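Home | News | Refurbishing | Suppliers | Events | Contact

Skarby Puts Off Robot Order, Publishes Its Buying Checklist Instead

FOR RELEASE IN OCTOBER

Skarby, the phone repair and resale company, said today that it will not buy robot arms for its sorting benches this budget year. It will rent 2 arms for a limited run, keep its present bench staff, and decide on a purchase only after it has its own numbers in hand.

The company looked at offers from two equipment sellers, Tistton and Duggan. Both proposed arms with two-finger grippers and a small camera near the wrist, to be used for picking up phones and cases, turning them over and putting them in the right tray. Both offers promised that the arms would pay for themselves. Neither one, Skarby said, showed how.

"I have read a lot of brochures this year and they all have the same chart in them," said Myroslav Skoryk, head of operations at Skarby. "The line goes up and to the right. I asked where the line came from and I got another brochure."

The job itself looks easy on paper. Phones come in by the box, many of them with a case. Someone separates the case from the phone, checks that they have the right model, and sends each one on its way. Skarby wants to know whether an arm can do that all day on a mixed load, with dark phones, shiny rims and thin flexible cases, and without a person standing next to it to fix what goes wrong. A seller's demo with one phone model on a plain mat does not answer that.

Skarby's budget team also found that the price of the arm was the smallest surprise in the file. Spare finger pads, a service plan, software renewals, lighting, guarding and training were each listed on separate pages, and two of them were not listed at all until the company asked. One offer counted a full shift of saved labor and then, four pages later, called for an operator on every shift.

"You can't save the same wage twice," said Bríd Phelan, who runs purchasing. "We took that line out and the payback date moved so far that I stopped looking at it."

For the rental run, Skarby has set a test that it wrote itself. Each arm will be given 300 items, a mix of phones and loose cases in different colors, laid out in no special order. Glossy and matte cases go in together, and so do light ones and black ones. Staff will record every drop, every missed grip and every time a person has to step in.

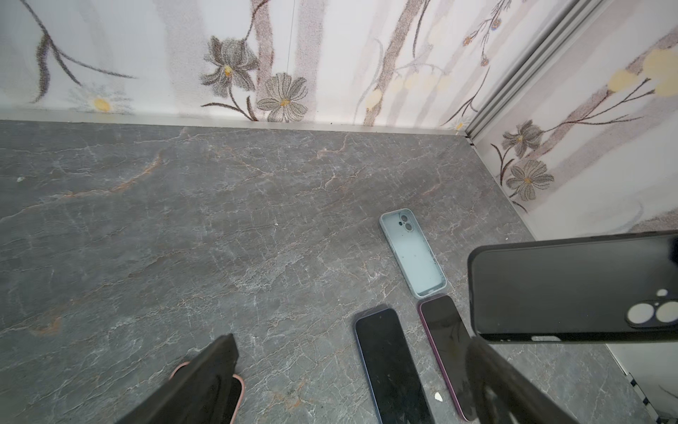 What Skarby Is Asking Sellers

The company is making its checklist public so that other repair shops can use it or argue with it. Sellers who want to be considered after the rental run will have to answer the following in writing:

- What does the arm cost over 3 years, with all parts, service and software included?
- How many of our 300 test items did it handle without help?
- What happens when two phones lie side by side, or a case sits close to a phone?
- How long does a finger pad last, and who changes it?
- Can our own staff add a new phone model, or do we pay for a visit?
- If the software company is sold or shut down, does the arm still work?

Answers such as "depends on the application" will be sent back.

Skarby has set aside no money for a purchase at this time. The rental comes out of the existing equipment budget, along with 200 new sorting trays from Pleler that will be used at the benches whether the arms stay or go.

"We may well end up buying," Skoryk said. "I'd like that, the work is dull and hard on the wrists. But I'm not going to sign for it on the strength of a video with music on it."

Results from the rental run will be shared with both sellers before anything is made public. Skarby has not set a date for a decision.

About Skarby

Skarby repairs, grades and resells used mobile phones and accessories for shops and small businesses.

Press questions: Bríd Phelan, Purchasing, Skarby

Comments (4)

benchtech_k
Good list. Add noise to it. We had a compressor running next to ours all day and it wasn't in the quote either.

Marla
So it's a press release about not buying something? Slow month I guess.

R. Oduya
Ask for the failure log from the last customer, not the success rate. If they won't hand it over you have your answer. Also 300 items is low, do it over a few shifts with different people loading.

benchtech_k
Agree on the shifts. Ours was fine in the morning and fussy after lunch when the sun came in.

Home | News | Back to top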